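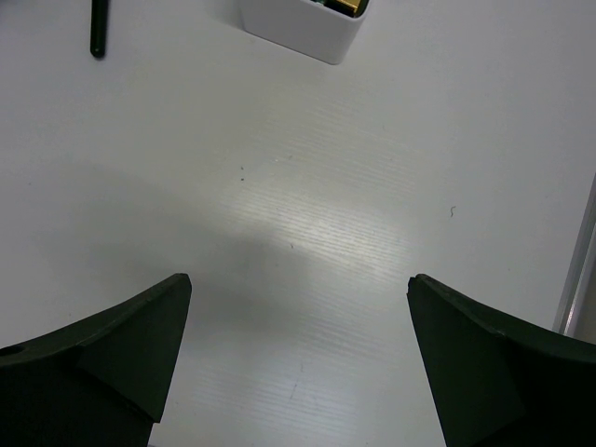 Wing-sze Tam

Chapter 4
Showing, Not Typing

Put your hand flat on the nearest table and then reach for a pen. Do it slowly. Your fingers open before you get there, wider than the pen needs, and they begin to close a little before you touch it. Your wrist turns on the way. You probably looked at the pen once, and then at nothing in particular. Now try to write all of that down as a list of instructions with numbers in it, one that would still work if the pen were moved a hand's width to the left.

I have set this exercise to every new group I have taught and I still love watching it go wrong! People fill two pages and are nowhere near the pen. It is the best argument I know for the methods in this chapter, in which we stop describing the task and do it, with the robot recording every moment.

We call this teaching by demonstration. A person carries out the task through the robot, the robot stores what its joints and its camera reported at each instant, and a learning program later looks for the link between the two: when the camera shows this sort of view, the arm should move in that sort of way. The program itself waits until Chapter 5. First we need good demonstrations, and giving them is a skill of its own (and, I promise, an enjoyable one).

4.1 Two ways to lend a hand

The older way is to take hold of the arm. The motors are set so that they hold up the arm's own weight but give way when pushed, and you steer the gripper about as you might guide a child's hand round the letters of the alphabet. You feel straight away when a joint is near the end of its travel, because the arm grows stubborn. Beginners pick it up quickly. The drawback is that your own arms are likely to get into the pictures, and the robot will have to work later without them.

The other way is remote control. You stand or sit to one side and move something else, and the robot follows. That something may be a joystick, a tracked handle, or a second, smaller arm with the same joints as the first. We shall use the third kind, known as a leader arm, for most of the exercises. Ours was built by Johanna Kuster, and the name Kuster is now used in our laboratory for the device as well as the person, so if you read in the log sheets that the Kuster was dropped, please don't be alarmed.

With a leader arm you lose the sense of touch. Squeeze a paper cup and you will find out with your eyes, a moment too late. What you gain is a clear view for the camera and a demonstration that uses only what the robot itself has: its reach, its joints, its two fingers.

4.2 Seeing what the gripper sees

Look again at the photograph that opens the chapter. A camera at the wrist looks down past the two dark fingers to the table, and the fingers are in view the whole time, spread wide with nothing between them. There's a pen or marker towards the top left and part of a white container at the top, and a great deal of plain white tabletop. A person standing in the room would take in the whole container at a glance. From the wrist you get its near part and a sliver of the contents.

This matters enormously for how you demonstrate. If you, with your fine view of the room, drive straight to an object that the wrist camera can't see, the recording contains a confident movement with no visible cause. The learner can't make sense of it. So move as though you had only the robot's eye. Bring the thing you want into view, let it settle somewhere between the fingertips, and then go down to it.

Notice the light as well. The middle of the table has a bright patch of glare, and a soft grey shadow lies over the left side. A learner may take such things seriously. Show it every grasp under one lamp, and it may come to rely on the shine. In Exercise 4.3 you will move the lamp between demonstrations, and I'd ask you to be quite bold about it.

4.3 What makes a demonstration good

Smoothness helps, though I would put steadiness of purpose first. Suppose there are two sensible ways round an obstacle and you go left one time and right the next. Each is fine alone. A simple learner may average them and steer straight into the middle. Until you reach the methods of Chapter 7, choose one way and keep to it.

Vary the starting positions generously. Elfriede Kofler's students recorded 42 demonstrations of a pen being put into a tray, all very tidy, and all starting from the same spot. The trained arm was splendid from that spot and hopeless from anywhere else. For the next round they shuffled the pen each time, and the difference was a joy to see.

Keep a few of your wobbles, too. If the gripper drifts off line and you bring it back, you have shown the robot how to recover, and it will need that. Throw out the runs where you gave up or changed your mind about the goal.

Before you go on to the exercises, open the gripper fully, move it slowly over your own table, and watch only the wrist view for a few minutes. Write down every place where you lose the object.

1,289 views
42 shares
2 comments

Roswitha Steiner
I tried the pen exercise with my evening class and we got to a page and a half before someone noticed that we had forgotten to open the fingers. Is the leader arm needed for Exercise 4.3, or will a joystick do?

Thảo Tăng
@Roswitha a joystick worked for us, just slower. Moving the lamp made a huge difference to ours!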